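Filed 8/2/25

I joined the robotics club at Fomaston in December for the free parking. By spring I was on the team for the kitchen challenge, which sounds like a bake-off and involves a lot less cake. Our entry is called Nolix. The rules give you 8 minutes, a table of toy groceries and 24 possible jobs, drawn from a hat. You get 70 points for putting the right thing on the right plate and lose most of them if you put it anywhere else.
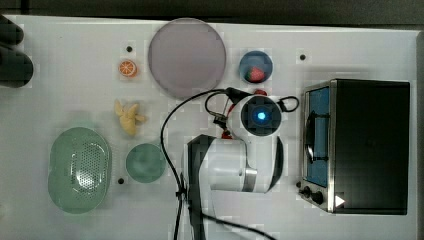 Posted in: Club Nights, Slow Machines

Our practice table has a strawberry in a blue bowl, an orange slice, a toaster oven and a banana that has seen things. I have spent more time with that banana than with some of my cousins.

My job is the task list. I write "strawberry to plate" on a card, somebody else starts the run, and we all lean in like it's a penalty kick. Then there's a long talk about angles. I nod through most of it – I came up through the snack table, and my math stopped at high school.
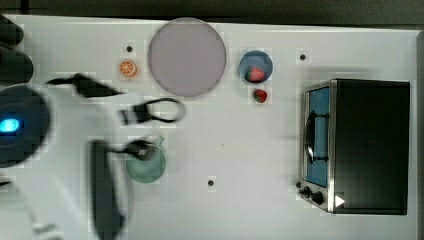
The arm on the left, going faster than I ever do in a kitchen.

We were told at the start to log 400 practice runs before the regional round at Trịnh Hall. I thought that was a typo. The team from Bronik, who beat us last year, apparently did theirs early and then took a vacation. We are still arguing about whether a strawberry next to the bowl counts as "near enough." (The rule book says no. I have asked twice.)

Ketchup is my favorite card in the hat, mainly for the suspense. 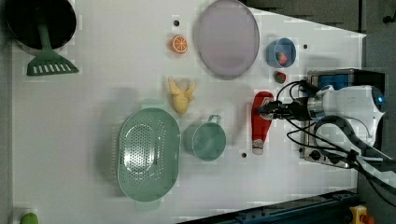
Ketchup in the gripper, banana looking on.

Next week we add the hat, so I need to find a hat.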